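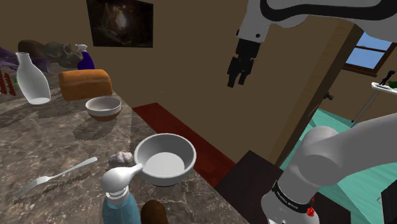
I've spent most of this June arguing for mess, and I'm going to do it again.

At Cirka we gather examples for a learning system that has to pick things up in kitchens. We do a lot of it in simulation now, and I used to be a bit sniffy about that (fake light, fake bread, what's the point?). Then I did 275 demos on a real worktop in Flasmont with the same 2 mugs in the same 4 spots, and my word, that was dull data. Mine, too, so I can't blame anyone!

Simulated rooms let you be silly for free. A primate skull next to a spray bottle? Lovely. A fork lying at a slant, garlic by a big white bowl, a loaf behind a smaller one – yes please, all on one marble counter. My colleagues on the Drisivitz project would tidy that lot away and call it noise. I think they're wrong. People's kitchens are full of odd stuff, and a policy that has only met neat rows of crockery is going to have a miserable time in mine.

I'll give them one thing: random clutter isn't the same as good clutter. I threw out 23 scenes last month that were just heaps, with no sensible way in for the gripper, and I don't miss them. Somebody still has to look at each one and decide. I'd much prefer to spend my afternoons doing that than nudging a mug two inches to the left.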